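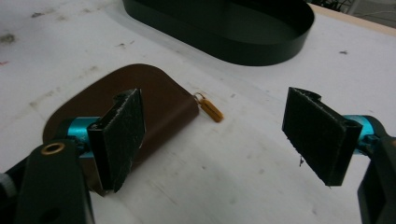 Norðdahl Regional Airport: apron and ferry link works
Progress report to the Vollow Transport Fund, 7/9/25
Prepared by Gunvor Isaksson

We have had a really good quarter, and I'm glad to be able to send you this one! The new bus stand outside arrivals is open, the covered walkway to the ferry pier has its roof on, and passengers have started using the whole route without being pointed toward it.

Walkway. Of the 2,516 square feet of paving in the contract, 1,756 are laid. The rest is the stretch by the old fuel store, where Denemo found a drain that wasn't on any of our drawings. Kaj Ravn and the Denemo crew rerouted it in 10 days, which was quicker than I had dared hope. Paving picks up again once the trench has settled.

Buses. Petura now runs 16 departures a day between the terminal and the pier, timed to meet the island flights (the early one included, which people had been asking us for since the first public meeting). Asnakech Mersha is talking to the ferry office about holding the last boat when a flight lands late. They like the idea but want it in writing, and she is drafting it now.

Signs. Margareta Barbu's first set went up inside the terminal and they look great. The outdoor set is still at the printer because we changed the lettering size after a walk-through with wheelchair users.

Money. We are within budget. The drain came out of contingency, and almost 10 percent of that line is now spent. Ji-hoon Won will send the full ledger separately.

Still open: lighting at the pier end, and the handrail color, which the harbor office has to approve. We expect both to be settled by October.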